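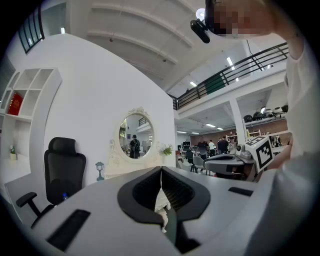 4.2 The work corner: shelf, chair and small objects

The second part of the set to be discussed is the work corner. Its main elements can be seen in Figure 4: a white curved bookshelf with square cubbies, a black mesh office chair in front of it, and the large curved white wall. The corner belongs to the Wollard set, which was furnished in February and was kept in the same state during all visits. The Novwood set, discussed in Section 4.1, has straight shelves and a colored wall, and it serves here as a comparison.

Figure 4. Work corner of the Wollard set, with the curved bookshelf at the left.

As described in Section 3, 54 visitors walked through both sets and spoke freely about what they noticed. We collected 842 remarks in total. Of these, 462 were about large pieces of furniture and 330 were about small objects. The remaining remarks were about light, sound or temperature and are treated in Section 4.4. One remark could contain several sentences, but it was always given to one group only, according to the first thing which the visitor named.

The curved shelf was named early in most visits. Visitors did not always call it a shelf. Some used the word "wall" and corrected themselves later, and a few kept the word "wall" until the end. We think that this comes from the color. The shelf and the wall are both white and both are curved, and for a person who enters quickly it is not easy to say where the furniture begins. In the Novwood set this confusion was not observed.

The opinions about the curve itself were divided. Visitors who liked it said that the room felt softer, or that they wanted to follow the shelf with the hand. Visitors who did not like it spoke mostly about practical matters: a curved unit is difficult to place in a normal apartment, and large books do not fit well when the back of the cubby is not straight. The second point was also made by Vávra, the workshop which advised us on the furnishing, before the study began. It recommended to leave many cubbies with few things in them, so that the form of the unit stays readable.

The small objects received more attention than we had expected from their size. The red book with gold lettering, which stands on one of the shelves, is the only strong color in the unit, and it was named more often than any other small object of the set. Visitors asked what the title was, or they guessed a subject, usually law or history. Several of them used the book to explain a position to the interviewer ("left of the red one", "one higher than the book"). In this sense the book worked as a kind of landmark in a unit where all cubbies look similar.

The small potted plant, lower on the bookshelf, was treated differently. It stands in a white pot on a ledge, and visitors often discovered it only on the way out. When they did, the remarks were short and friendly, but they contained little information. We coded most of them as "pleasant, no detail". Two visitors proposed to move the plant up to the height of the eyes. We did not follow this proposal, because the position of all objects had to stay the same.

The office chair produced the longest remarks. It is black, with a tall headrest and padded armrests, and it makes a strong contrast with the white surroundings. A part of the visitors found it too technical for the corner. Others said that it was the one thing in the set which they would take home. It was also the object that made people speak about their own habits: how many hours they sit, where the arms rest while they read, whether a headrest is used at all. In the Novwood set a simple chair from Ukach, without armrests, was placed at the desk, and such personal remarks were rare there.

The difference between the two chairs must be read with care. They differ in color, height, material and armrests at the same time, and with our data it is not possible to separate these properties. What can be said is that a chair with a headrest and padded armrests invites the visitor to think of work as a long activity, while the simple chair was mostly described by its look.

A further point is the order in which the things were named. In the Wollard set the usual order was shelf, chair, book and then other small objects. Visitors who sat down in the chair before speaking changed this order and started with the chair, and after it they named the wall or the ceiling light. The round white light was almost never mentioned by visitors who remained standing. We did not plan the sitting position as a variable, and the interviewers noted it only in their free comments, so the effect is reported here without a statistical test. It is taken up again in Section 5, where the seating in the reading corner is compared with the seating at the desk.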